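Ritchie Reuse: progress report to the Salmont Fund
Second quarter of the grant
Sunday, September 3, 2023

Summary

You asked for a plain account of whether the refurbished desktop scheme is doing what the application said it would. Partly. Machines are leaving the workshop in better order than they did in spring, but I am not convinced we are getting them out any faster, and I would be wary of the figures that suggest otherwise.

Output

The target for the whole grant is 523 desktops tested, wiped and passed on. We have released 100. The application assumed a steady flow from the first week, which was always hopeful, and I said so when it was drafted. Donations arrive in lumps. Doltine sent a large batch in one go and has sent nothing more, and Iketti has twice put back its collection date.

A further 40 machines are listed as "ready". I have left them out of the total. Ready has come to mean that the tower starts up and the wipe has finished. It doesn't mean that anyone has tried the sockets on the back, and that is where most of our complaints come from.

Connections and cabling

Of everything in the work plan, this is the part I would defend. We used to test from the front only: power button, screen, log in, done. Towers then went out with a dead network port or an audio socket that crackled, and came straight back. Each one now has to be turned round on the bench, with its rear panel facing whoever is doing the test, and every port tried with a real plug in it.

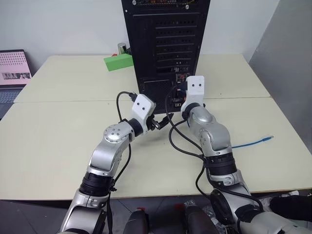

It is slow work. A cable that goes in at a slight angle can feel seated when it isn't, and a good many "faulty" ports turned out to be fine once the plug was pushed home. I would like to report that returns have dropped as a result. They appear to have done, but we only began logging them properly partway through the quarter, so there is nothing sound to compare with.

Leads remain a muddle. We have far too many of some kinds and never enough network cables with the clip intact. The labelled boxes promised in the last report were bought and labelled, and are now full of whatever was nearest.

Money

We have spent £3000 on the benches, the test leads and the shelving. The shelving was poor value. It is too shallow for a full-size tower, so the machines hang over the front and nobody wants to use the upper shelves. We do not propose to replace it with grant money.

Next quarter

We intend to finish port tests on the "ready" machines before accepting another batch, even if that makes the next set of numbers look thin. Iketti has offered a new collection date, which I will believe when the van is loaded.

We also ask the Fund to reconsider the overall target. It can still be reached if the rear panel checks are dropped, and I would advise against that. A lower figure, agreed now, would be more use to us than an extension later. I can send the test log and the returns sheet on request, gaps included.

Project manager, Ritchie Reuse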